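Chapter 9
Who Moves the Box Now?

Vakesier packs small household goods. 300 cartons a shift, one long bench, mostly the same crew for years. Then the arms came. First week, people stood back and watched. Second week — complaints, and good ones. Where do I put my hands? Who clears a jam? Is my job still a pack job or somthing else?

This chapter starts there, with the work, before any talk of savings. Keep three words handy: task, job, role. They get mixed up all the time, even by managers. A task can go to a machine in an afternoon. A job changes slower. A role is how your workmates see you, and that can take a year to settle.

Picking up a carton is a task. Small one. Turning it, passing it over, setting it down, more tasks.

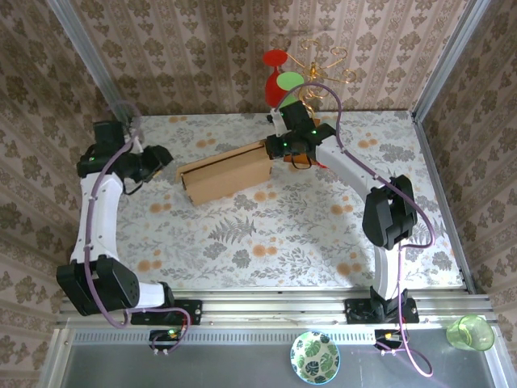
At Vakesier the lifting went first. Checking stayed with people, so did the odd shapes, and the labour left over was lighter on the back but harder on the eyes. Pay grades didnt move for 13 months. We come back to that in the Vukell case, where the crew was asked first.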